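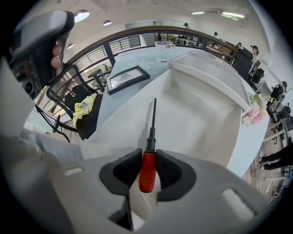 Red screwdriver, white tray, frame on the table by the railing.

Posted by Orest Hordiienko, September

Ticket 162, mezzanine table + chair, Istmont building. Status: still open

Reported: table rocks when you lean on it. Chair w/ the yellow cloth sinks a bit over the morning. Picture frame needs its hanger put back on, Anance brought it up from reception and left it flat.

9:40 tightened 2 leg screws on the railing side. Less rocking, not gone. Leg at the other end still has play, thread feels stripped. Dont force it.

10:15 swapped the felt pad under that leg for a thicker one. Better with nothing on top. Put weight on the corner and its back.

Asked Ívar Ásgeirsdóttir if we have spare inserts from the Veltum order. She says 12 in the box but wrong thread, M6, we need M8. Reordering.

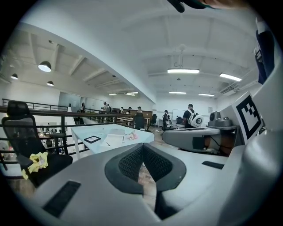
Chair next. Gas lift I think, not the tilt knob. Sat on it for a while, dropped maybe an inch. Leave the cloth on the seat pls, it's how people know which one is reported.

Frame: hanger screws too short for the new backing. Not hanging it til I get longer ones. Papers on the table are not mine, left them where they were.

To do
- M8 inserts
- gas lift, check warranty w/ Arnardóttir
- longer screws for hanger

Will udpate when parts come.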